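Testing the Faditz two-arm folding kit before you pay for it

Filed under: Tutorials, Home Robotics
By Leonora Dimaculangan

The Tagle sales page says the Faditz will "handle everyday laundry out of the box." I have read that sentence on a lot of boxes. If you have the kit on its trial period, run the test below before the return window closes.

What you need: the kit, a bare table, one T-shirt you don't care about, and a free afternoon. Skip the sample cloth that ships with it. It is stiff and square and makes any gripper look clever.

Step 1. Crumple the shirt

Drop it. Don't arrange it. The demo videos start with a shirt laid out flat, and a flat shirt is most of the job already done. Then bring up the wrist view and look at what the software has to work with.

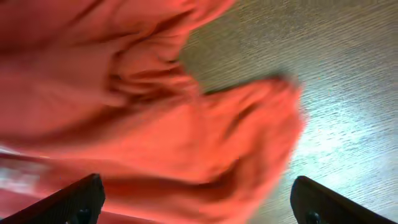

Janelle Barredo: I'd go easier on it at this stage. Mine couldn't find a hem until I turned off auto-exposure in the wrist camera settings. After that it picked up a corner maybe every other try. Still not what I paid for, but better.

Fair enough, and the manual should mention it. Try both settings and write down which one you used.

Step 2. Run the grasp routine 5 times

Crumple the shirt again between runs. Count a grasp only if the cloth stays held for the whole lift. The app logs "contact" as a success, so ignore its score and keep your own on paper.

Step 3. Bring in the second arm

Load the two-arm profile and set speed to 100. The default is 130, and I see no reason for it apart from shorter videos. Keep finished laundry on the table if that's how you would use the thing at home. Watch whether the arms wait for each other or both go for the same fold. 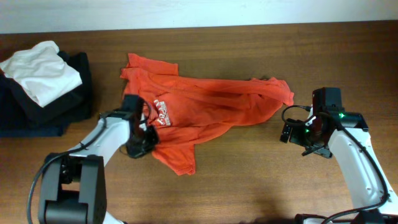 Step 4. Decide what a pass is

Write this down before you look at your tally. Mine was a shirt I could put in a drawer without touching it again. Tagle's support desk suggested "reduced wrinkling," and I can get that by shaking the shirt.

If you want to return the kit, save the log files first. Resetting the controller wipes them.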